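The first thing Macarena Villalobos did when the heat finally broke last August was walk her hydrangeas, coffee in hand, still in her slippers (she'd tell you so herself!). She has 30 of them along the north fence at Irunstead, mopheads mostly, and every one had sulked through the dry spell. Her cure is a slow one: a deep soak at the roots in the early morning, a good blanket of leaf mold, and no pruning at all until she can see the fat green buds in spring.
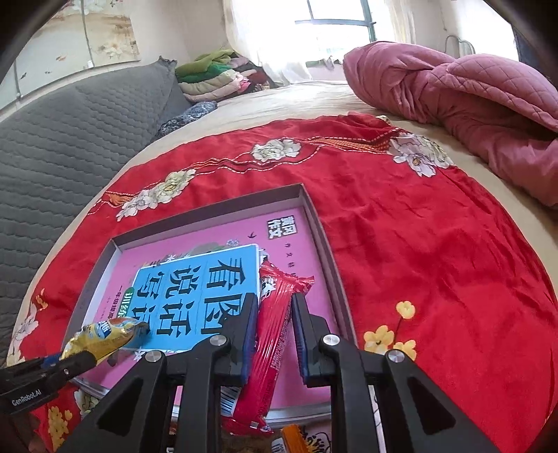
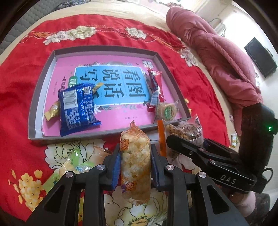 Jennylyn Saludo waters in the evening and says her mopheads have never minded it, as long as the leaves stay dry.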